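Handheld gripper demos: when to cut the episode on lidded boxes?
Data collection > Bimanual

rchala
Posted November 2025
Working through the container tasks for Lustham. 209 episodes recorded on small boxes with a lid and a carrying handle, 163 kept after review. Most rejects are segmentation problems. Operators disagree on where the episode starts. Half of them begin recording with the grippers at rest, the others when the jaws are already near the handle.

My current rule is to start with both grippers in view and not touching anything, lid in whatever state the task card says. For the handle subtask the lid may be partly open.

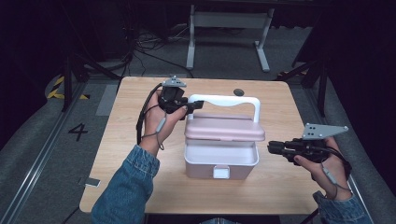 The end is harder. I cut 13 frames after both jaws release. Kurnia cuts on release and pads later. Does anyone have numbers on which trains better?

penent_lab
No numbers on the end cut. On the start, I would not allow a partly open lid. You are mixing two initial states under one label and the policy will average them. Split the task.

rchala
They are not under one label. Lid state is a field in the episode metadata.

penent_lab
Is the field an input to the policy? If not, it makes no difference at training time.

imoroz
Disagree with penent_lab. The lid is visible to the camera, so the state is in the observation. We trained on 721 mixed episodes in February and the closed-lid cases did not get worse. What did hurt was approach side. All our operators went for the handle from the left and the policy never learned anything else.

Re: end cut, pad at collection. Padding later means repeating the last pose, and the model learns to freeze there.

tkachenko_r
+1 on approach side. Put it on the task card and alternate — do not leave it to the operator.

penent_lab
"Did not get worse" on how many trials?

imoroz
20 per condition. Small, I know.

penent_lab
Then I would still split.

rchala
Splitting doubles the card count, so not this round. Adding approach side as a field and keeping the 13 frames. Will rerun the review on the rejects and post the new keep rate.

— Robel Chala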